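Sornley Floor Rules Kit review: a fair whack of money for tape and laminated cards, and I'd buy it again

Rating: four out of five
Price paid: $300 for the base kit, plus postage

I put off buying this for ages. It's a box of cards, floor tape, cable tags and a ring-bound handbook, put out by Sornley for small labs that run legged robots in mocked-up home rooms. We're a small lab. We have a legged robot and a mocked-up bedroom with a laundry stack in it. We also had a set of house rules that lived on a whiteboard and got rubbed out whenever somebody needed the space for a diagram, so you can probably guess how that was going.

My colleague Grigoris Michailidis ordered the kit in May after a small argument over who was allowed to stand where during a run. I was on the other side of the argument, for the record, and I still think I was right about the doorway.

What's in the box

The handbook is the main thing. It's 244 pages, which sounds grim, but a good half of that is blank checklists and log sheets you're meant to photocopy. The rest is written in plain language by people who have clearly tripped over a tether at some point. The cards are the short version, one topic each, on a ring you can hang off a hook. Then you get two rolls of floor tape, a bag of 800 numbered cable tags (we will be leaving these to our grandchildren) and a wall sheet for the person holding the stop button.

The tags are good. They stick, they stay stuck, and you can read the numbers from a crouch. The tape is less good. It lifted at the corners on our timber-look floor inside a fortnight, and we went back to the stuff from the hardware shop.

Setting it up

Give it a full afternoon. The handbook wants you to walk the room first with nothing switched on and write down every place a person might stand, every place a cable might go and every door that swings. I thought this was padding. Then I did it, and our list of swinging doors was longer than I'd have said if you'd asked me over a cuppa.

Appliance doors count, by the way. They get their own card, and it's a ripper: open the door before the run, open it all the way, and mark its arc on the floor so the robot's feet and the open door aren't fighting over the same patch.

Boonsong Intarasuk, who looks after our hardware, rewrote a few cards in his own words because he found the Sornley ones a bit stiff. The kit encourages this, and there are blank cards at the back for it. His version of the battery card is one line long and better than theirs.

How it compares

We'd borrowed the Drerkevik set before this, and it's a much heavier read. If you've got a proper safety officer and a need to map every rule back to a clause number, that's probably your one, but it costs $2,879 with the site licence and I couldn't get our students to open it. Srithong does a cheaper pack that is all posters. Nice posters! They don't tell you what to do when the robot stops halfway through a reach, though, and that's the bit I lie awake over.

The cards we use every day

I won't go through all of them, but these are the ones with grubby corners.

1. The stop button card. One person holds it and does nothing else. No laptop, no phone, no helping with the towels. When that person needs a break, the run stops, and the handover is said out loud. We were sloppy about this and now we aren't.

2. The approach card. You don't walk up to the robot to fix a sock. You call the stop, wait for the call back, then go in from the side the card tells you to. It felt silly for the first week and then it was just how we did things.

3. The tether and basket card, for any job where the robot stands at an appliance and works between the drum and something on the floor. Trace the cable from the shoulders to the wall before you start, keep it behind the feet, and put the basket down where the leading leg won't need to step. The card also says to load one small item at a time and to leave the rest folded in the basket.

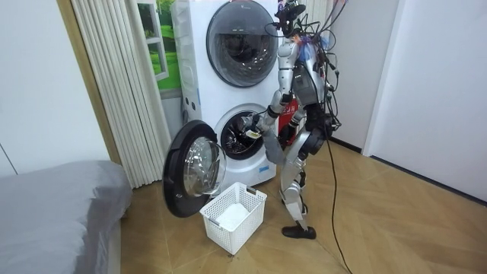

4. The end-of-day card. Robot parked, cable coiled, appliance doors shut, log sheet signed. We added a line about turning off the lights, for reasons that will be obvious to anyone who pays our power bill.

What I'd change

The tape, as above. The handbook index is pretty poor too – try finding "tether" and you'll be sent to "leads", which sends you to "cables, trailing". I'd also like a card for visitors. We made our own, and it mostly says to stay behind the line and keep your coffee outside.

The ring the cards come on is too small for the full set, so get a bigger one from Famska while you're ordering. Ours gave way on a Sunday, and I spent a good while on my knees putting the cards back in order.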